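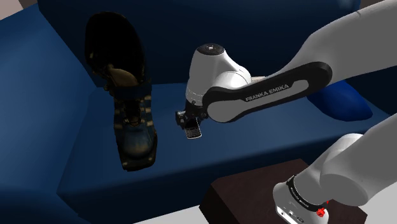
brarnska15
Does anyone here handle outreach for a small nature reserve? We have 305 members and a quarterly newsletter hardly any of them open. Ours still goes out as a PDF. I write it Saturday mornings on a sofa, dark blue like that one, with a boot sitting on it more often than not. Looking for a better format.

fothergill_fen
Drop the PDF. We switched to a short monthly email and got 2 new guides for the school walks.

Tesero
Disagree. Older members at Barnby print ours and pass it on. Monthly is too much work for a small office.

fothergill_fen
Ours takes me an hour — mostly sightings and path closures.

brarnska15
Could do both, I suppose. Printing cost us 997 last year, so I'd want to keep that list short.

Tesero
Ask on the renewal form who wants paper.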